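Notebook, booth 4 -- July 6, 2019

Papering done on all three walls. Ribbon-and-bow pattern from Vedetti, 11 sheets, hung with Tuvham paste. Lattice lines up acceptably at the corner posts. Marble-look floor went in first. Put some laundry down to judge how cloth colors sit against the print.

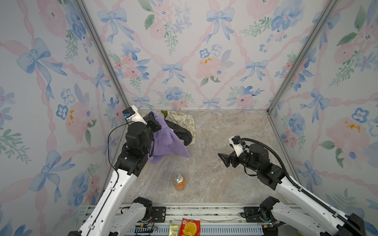
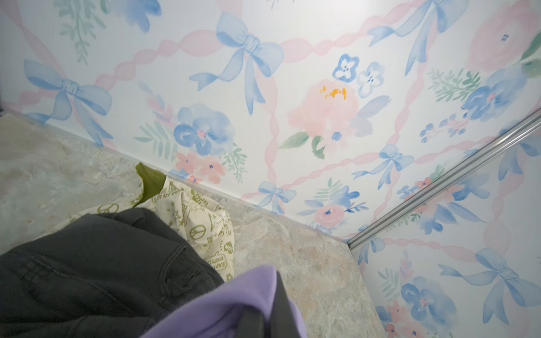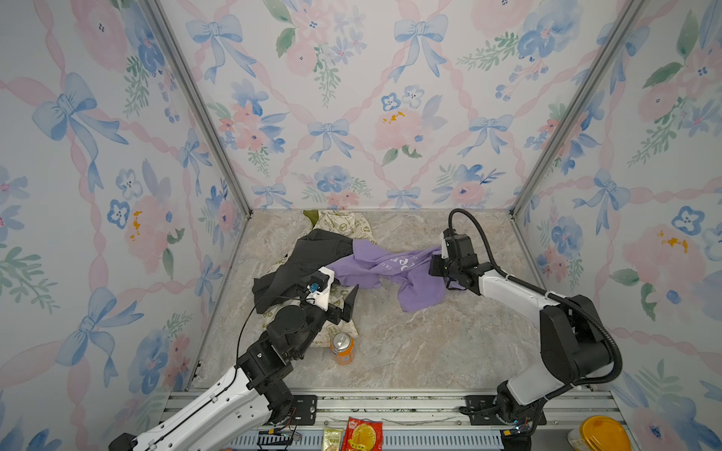

Booth 4, bow paper, lavender item and printed beige fabric on the floor.

Lavender is close to the flower tones -- check under the second lamp. Beige is near the floor color, but the green print still reads. Orange can stays as color reference. Offcuts, over 49 in. long, are in the Samonte bin.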